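How to clear a desk after a takeaway meal

Eating at a desk is common in small flats and in offices without a kitchen. Clearing up afterwards takes about 4 minutes if the food is dry, and a good deal longer if there was shellfish, sauce or oil involved. The order below works for both. It is written for a desk with a mat on it, but the steps are much the same without one.

What you need

A paper carrier bag, either the one the food came in or another of a similar size
A small plastic bag that can be knotted
A lidded box for leftovers
Two cloths, one damp and one dry
Washing-up liquid
Half a lemon, for shellfish only

Step 1: Move what should not get wet

Take the keyboard, phone and papers off the desk first and put them on a chair or shelf. Unplug anything with a lead that crosses the eating area. If you have a lamp with a heavy base, push it to the back edge and leave it there. A lamp that is carried about with its lead hanging down will sooner or later drag a glass off the desk.

Step 2: Sort the food

Decide what is being kept before you throw anything away. Cooked crayfish and prawns should go into a lidded box and into the fridge within 2 hours of cooking. Leave them in their shells, as they dry out quickly once peeled. Write the day on the lid and eat them by the next evening.

Rice has to be cooled and put in the fridge as soon as you can, within the hour if possible. Bread and buns can stay at room temperature in a knotted bag overnight. Anything that has been sitting in the same bowl as empty shells is best thrown out.

Step 3: Deal with the shells

Shells smell by the next morning, even in a bin with a lid. Tip them into the small plastic bag, press the air out gently with the flat of your hand and knot it twice. Claws can go through thin plastic, so use a second bag if the first feels stretched. If your outside bin is not emptied for several days, keep the knotted bag in the freezer until then.

Do not put shells down the sink or the toilet.

Step 4: Fill the paper bag

Stand the paper bag at one end of the desk with the top open. Put flat and dry things in first: napkins, chopstick sleeves, clean lids. Knotted bags go on top of those. Wet containers should be rinsed before they go anywhere near it, or the base will give way on the stairs - fold a sheet of newspaper into the bottom if you are in any doubt.

If the paper bag is clean at the end and you have another one for rubbish, fold it flat and keep it. Bags with rope handles are stronger than they look and are useful for returning books or carrying shoes.

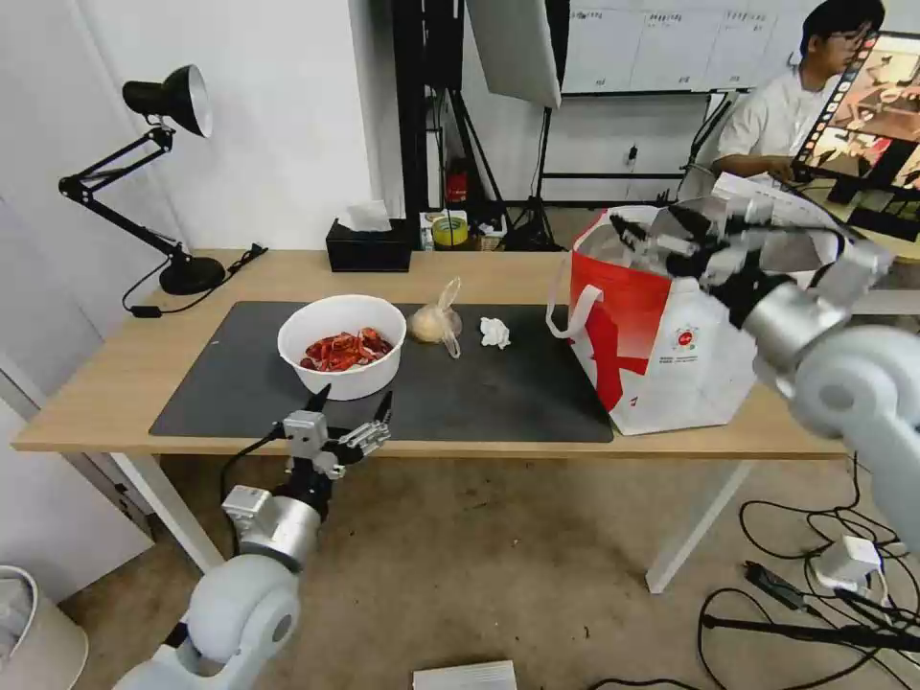
Tài Kiều
Household editor, Rerar

A bowl of crayfish like the one on the desk mat should be dealt with first, and the crumpled tissue can go straight in with the dry rubbish. Leave the bowl on the mat until you have finished sorting. The mat is easier to wash than the table.

Step 5: Wash the mat and the table

Lift the mat by two opposite corners so that the crumbs run to the middle, and shake it over the sink. Check the care label before using water. Most fabric mats will take a damp cloth with a drop of washing-up liquid, wiped in one direction. Lay the mat flat to dry, away from the radiator.

Wipe the table with the damp cloth and then with the dry one straight after. Light wood shows rings from chilli oil, and these are much easier to remove on the same evening. For a mark that has already set, try a paste of bicarbonate of soda and water, left for a few minutes and wiped off. Test it on the underside first.

Step 6: Hands and smell

Rub your hands with the cut side of the lemon, leave for a moment, then wash with soap and cold water. Open a window while the mat dries. Put the keyboard back last - when the table is fully dry to the touch.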